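# Holding the Cable
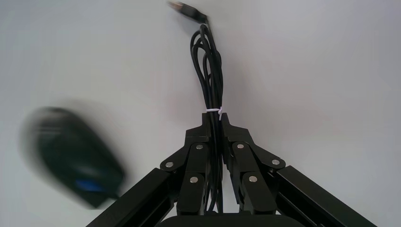 *A looped cable, bound with a white zip tie, between the fingertips of the parallel-link gripper.*

Pascual Benítez rents a bench at Skondo, a shared workshop on the upper floor of a former printing plant. He has used it since July for a single machine, a tabletop arm he calls Urrego, and for one class of task: picking up bundled cables and putting them into bins. A rigid block has one shape. A folded cable has a different one every time it is set down, and a grip that works at the tie may fail two finger widths above it.

The gripper is the third version. The first used a rack and pinion with flat jaws, printed in one evening and abandoned within a month. The second kept the rack and added rubber pads, which held well and released badly; cable jackets stuck to them and the bundle swung with the opening jaw. The present one uses pairs of parallel link arms on each side, so the tips stay square to each other through the full stroke. The tips are tall and narrow, with small steps at the upper ends. Benítez cut the steps after finding that a plain edge let single strands slide out sideways.

"The linkage took longer than everything else put together," he says. "Any play in the pivots shows up at the tip multiplied by the length of the finger. I reamed the holes twice, and one side still had to be made again."

Closing force is set by motor current. There is no force sensor in the fingers. The controller, a small board running his own firmware under the name Gestix, closes at constant speed until the current passes a threshold, then holds. The threshold is stored as a raw value with no unit, and for cable it sits at 400. Below that, a heavy plug will pull the bundle down through the grip. Well above it, the tips mark softer jackets, and the motor runs warm if the hold lasts more than a minute.

Extrusion was chosen for the structure on grounds of adjustment. The slots allow a bracket to be moved and clamped again without drilling, and Benítez has moved nearly all of them. The wrist camera has had seven positions. In the early ones it sat too far back and lost sight of the tips whenever the arm folded. It now looks along the fingers, with the grip point near the middle of the image, which simplifies the calibration considerably.

A pale work surface helps with black cable on black fingers, but only so far. The segmentation software separates dark from light reliably and has trouble separating one dark thing from another. Zip ties are useful here. A white band on a dark bundle gives the software a fixed feature and gives the fingers a place where the strands are already gathered. The current routine looks for the tie first and grips close to it. Untied cable is handled by a second routine that works less often.

Benítez keeps a log of every attempt, 1852 at the time of writing. Of these, 1515 are marked as good, meaning that the bundle was lifted and placed in the bin without a second grip. Most of the remainder fall under two headings. In the first, a loop hangs low and catches the rim. In the second, the plug end swings during the traverse and pulls the bundle off center. Slower acceleration reduced the second fault and did nothing for the first, for which the lift height was raised by the depth of a loop.

The bins come from Maltirus, a surplus dealer two streets from the workshop, as did the motors and the power supply. The supply is oversized. Benítez tried a smaller one and found that the controller reset when the shoulder and the gripper started together, a fault that cost him most of a week and was first blamed on the firmware.

Work planned for the autumn includes replaceable tips, a proper strain relief at the wrist, and a routine for connectors, which he wants to present in a known orientation. The linkage will stay as it is. He has spare pivot screws in a jar and a drawing of the finger plates taped inside the cabinet door, with the hole diameters corrected in pencil.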